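Keeping a White Table Top White

Filed under: Kitchen and Dining Room
Tip page 60

In our flat in Ternholm the table is the place for everything. We eat on it, the bread dough is rolled on it, the taxes are done on it, and in February, when it is too cold on the balcony, the seedlings are also standing on it. When I bought a white one, my family told me it was a mistake. I have now had it for seven years and I would buy white again. But I had to learn some things, and I write them down on this page so that you do not have to ruin a table first.

Before you start

Find out what you have. A white top can be melamine, lacquer, painted wood or a hard laminate, and they do not all like the same treatment. If you still have the paper from the shop, read it. If you do not have it, test every cleaner on the underside, close to a leg. Leave it for ten minutes, wipe it off and look at the place in daylight. Lamp light in the evening hides a lot.

Daily cleaning

Warm water, one drop of dish soap and a well wrung cloth. I know it sounds too simple to be on a tips page. The common fault is too much soap. It stays on the surface as a thin film, the film catches dust, and after some weeks the table looks gray even when you clean it every evening. If your table has this gray look, do not buy a stronger product. Wash it with clear water only, two times, and dry it with a cotton towel.

Drying is the step I skipped for a long time. In Ternholm the water is very hard, and every drop that dries alone leaves a small ring. On a dark table you see the rings at once. On a white one you feel them with your hand, like fine sand.

Coffee, tea and red wine

Fresh: wipe with cold water and go on with your evening.

Dried: lay a wet cloth on the spot and wait for a quarter of an hour. Most of it will come off with the cloth. For the rest, mix baking soda with water until you have a paste like thick yogurt. Put it on with a finger and let it sit, then wipe without pressing. Please do not scrub. Baking soda is mild but it is still a powder, and on a glossy lacquer it can leave a dull patch that is worse than the coffee.

Turmeric and curry

These are the real enemies. Soap does almost nothing to the yellow. What helped me was the sun. I wiped the spot clean, moved the table to the window and left it there for two afternoons, and the yellow went pale and then I could not find it anymore. In winter this takes longer. Tomato sauce behaves in a similar way but it is less stubborn.

Pen and marker

For ballpoint, use rubbing alcohol on a cotton swab. Work from the outside of the mark to the middle, otherwise you make a small blue cloud. Open the window, and keep away from candles and the stove. Do not use alcohol on painted wood before you have made the test under the table, it can take the paint with it.

For crayon, a little cooking oil on a paper towel, then dish soap to remove the oil.

Sponges that erase

I mean the white foam ones. I bought a big package from Kuster and used them for everything, and this was the reason that my first table, before this one, became shiny in some places and matte in others. They work like a very fine sandpaper. On a matte top they polish, on a glossy top they make it blind. I keep one for the window sill and I do not let it come near the table.

The wooden edge

Many white tops have an edge band of wood or something that looks like wood, and this is where the tables get old first. Water goes in between the band and the top, and the band lifts. So wipe along the edge and never let water stand there. Turn the cloth to its dry side when you come to the end of the table.

If the band has already lifted, you can save it when you are quick. Let it dry for one day. Push a small amount of wood glue into the gap with a toothpick, press the band back and fix it with painter's tape every few centimeters. Wipe off what comes out before it gets hard. The next day you can remove the tape – slowly, and pull it flat along the edge. If the band was put on with melting glue in the factory, a warm iron over a piece of baking paper is often enough.

When the real wood looks dry, I put a very little amount of oil on it with an old sock. Cover the white surface with tape first. Oil on a matte white top is not easy to get out again, and I have spent one whole evening on it.

Heat and scratches

Use a trivet, also for the teapot. My Skaren table came with a sheet that said it can stand up to 100 degrees Celsius, but a pan directly from the stove is much hotter than this. Felt dots under the vases and under the fruit bowl prevent most scratches. Change the dots when they get hard, because sand collects in them and then they scratch by themselves.

Small scratches in a white top look dark only because dirt is sitting in them. Clean them with a soft toothbrush and soap before you think about repair pens. The repair pens are never the right white, by the way. There is warm white and cold white and the pen is always the other one.

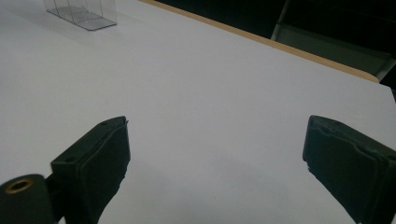

Disham3368 writes: I tried the iron with baking paper on my edge band and it held, but please add that one should press it down with a wooden block while it cools. The first time I took my hand away too early and one corner came up again. And for turmeric, yes, the sun. My table stood at the kitchen window for most of a week and the yellow spot is gone.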